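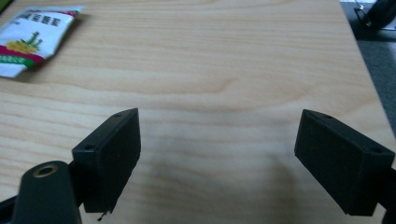
Block fingers fully open, snack packet at upper left.

November, after lunch. Hand unit, comparing finger sets.

Today I continued with the black block fingers. Yesterday Ratih tried the Flinder pads with the same packets and she got 31 good lifts from 40. I want the same number of tries, so the two sets can be compared fairly.

First impression: flat faces hold the packet well when I take it by the body. When I take only the crimped end, it turns in the grip. The Vesetti controller was left on current limit 4, same as for Ratih.

The camera view is good for me, both fingers stay in sight at full opening. Focus on the near post is soft, I did not change it.

To do: trim the small thread under the left finger. Ask Mebrat if we can print one pair with a rubber face. Log is saved as run 212.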